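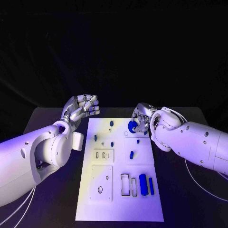
I finally made it to the Remcombe open house on September 14, 2024, and I had such a good time that I stayed until they started stacking the chairs! I'd meant to go last November and missed it by a day, so this year I put it on the kitchen calendar in red.

If you haven't been, it's the old Gouveia building on the river side of the tracks (park behind the bakery, the front lot fills up by ten). They let you wander through nearly all of it. Downstairs is the print room, where the Skomier people had a table of sample sheets and let the kids ink a plate. My nephew came away with purple thumbs and a poster of a heron.

The part I'd really come for was upstairs, though. Room 131 is where they make and try out peg boards, the big white kind with holes and slots and raised plates, and blue pieces to go with them. I have loved anything that fits into anything else since I was four years old, and I could have moved in. Farah Sitompul lays out the boards and she was so generous with her time. She told me she's on layout number 454, counting the ones that got thrown out, and she pulled a few of the old ones from a drawer so we could see how the plates had crept around over the years. Some of the early ones are very crowded!
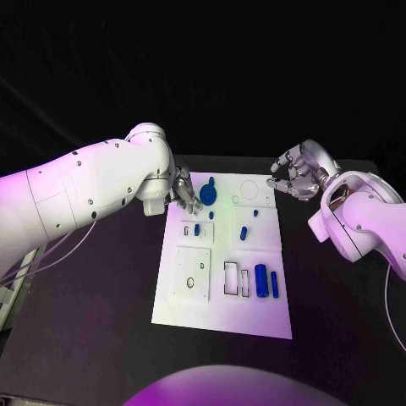
Outlines are what Farah likes to talk about most. She wants you to be able to look at a bare spot and know what goes there, so she fusses over line weight and how much white to leave between shapes. I'd never have given it a thought, but then I saw the big circle printed next to the little one, with a narrow rectangle for company, and I got it right away. My favorite piece was the blue gear with a small peg standing up in the middle of it. There's something very pleasing about a gear that color on plain white. I also have a soft spot for the tiny ones, like the little cube, which I would lose in a carpet within the hour.

Muchen Song runs the cutting shop next door and showed us how the pegs get sorted by thickness. He had a tray of 400 of them and let people run their hands through it. (I went twice.) He gets his blanks from Hivham and had strong feelings about the last delivery, which I won't repeat.

Lunch was soup and rolls in the hallway, and the lentil was better than the tomato. Admission is free, but bring cash for the print table, and wear shoes you can stand in. The stairs are steep and the elevator was out the day we went, so call ahead if you need it.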